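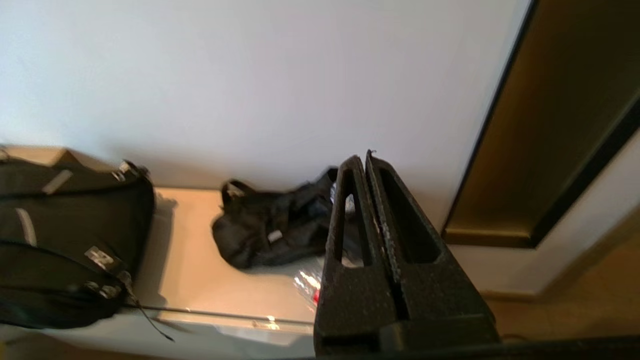 Gripper over the staging shelf, fingers nearly closed, backpack at left.

Pre-Run Safety Check, Tollero Arm (shared workshop, back bench)
Date: March 13, 2019
Checked by: Brunello Gentile
Last full check: August, before the rewire

Same list as always, with my comments under each line. If you book the arm this week please read the ones marked FIX or WATCH, the others are mostly me talking to myself.

1. E-stop reachable from where you stand
OK
Pressed it twice from a slow jog and once from a faster one, and the arm stopped each time. I moved the button to the left side of the bench because I kept reaching across the arm to get at it, and I'm much happier with it there. Please leave it there! If you're left-handed and hate it, come talk to me.

2. Power supply, fuse and strain relief
OK
New fuse holder from the Galli box fits fine. The strain relief was a bit slack so I snugged it up.

3. Base bolts
OK
All 4 tight. I put paint marks across the heads this time so you can see at a glance if one has backed out. Yellow paint, it was what we had.

4. Finger condition
WATCH
There are small pale flecks on the inner edges of both fingers and some worn spots too. The right one feels rougher than the left when you run a thumb along it. I looked for cracks around the long slots, which is where the last pair let go, and didn't find any. I'm calling them good for soft stuff and light boxes. No metal parts until I've printed the next set, and if you hear a click when they close, stop and write it down here.

5. Finger alignment
OK
They come together with a thin gap and I left it like that. I know somebody wants them touching all the way up. I tried that back in the fall and the motor sat there pushing against itself and got hot enough to smell, so the gap stays.

6. Mount screws at the wrist
FIX (done)
One of the 2 on the underside was loose. Not falling-out loose, but I could turn it with my fingers, which I did not love. Threadlocker on both, the removable kind. Give it overnight before you run anything fast.

7. Wrist cable
OK
Swung the wrist end to end with a hand near the loop and nothing pinched. The sleeve is getting fuzzy where it bends. I have more sleeve at home and will bring it in when I remember (remind me).

8. Clear reach
FIX
We're still using the low white shelf as both a work area and a place to drop our things, and I'm as guilty as anyone. A bag full of stuff is heavier than anything this gripper should pull on, and straps and buckles are exactly the kind of thing a finger can hook. The cord hanging down from the black backpack and across the white surface bothers me more than the bag does. Before you hit run: bags off, cords off, then do one slow pass with your hand on the stop.

9. Loose plastic and wrappers
FIX
Clear wrappers go in the trash before a run. They crinkle up, they catch the light, and the Amedix vision add-on loses its mind over shiny things. Mine tried to pick up a reflection for a whole evening. If the wrapper is part of your test, fine, put a note on the sign-up sheet.

10. Metal rod along the front of the shelf
WATCH
I still haven't put it in the collision model. The arm doesn't know the rod exists, so keep your lowest waypoint well above it. I'll add it this weekend, or if you know the Drosetti software better than I do (not hard) please go ahead and just tell me what you named it.

11. Floor and walkway
OK
Swept. Somebody could walk into the reach from the right side while you're looking at the screen, so say "running" out loud before you start. Feels silly for the first day and then you stop noticing.

12. Cycle log
OK
Counter was at 3,000 when I wrote this. Greased joint 6 of course, the squeaky one. Next greasing when it squeaks again or in August, whichever comes first.

Result: okay to run at reduced speed once 8 and 9 are cleared. Full speed after the threadlocker has had its night.

Leftover: the hex key for the wrist is missing from the drawer again. I used my own. If you have it in a pocket, it goes on the hook by the vise.

B. Gentile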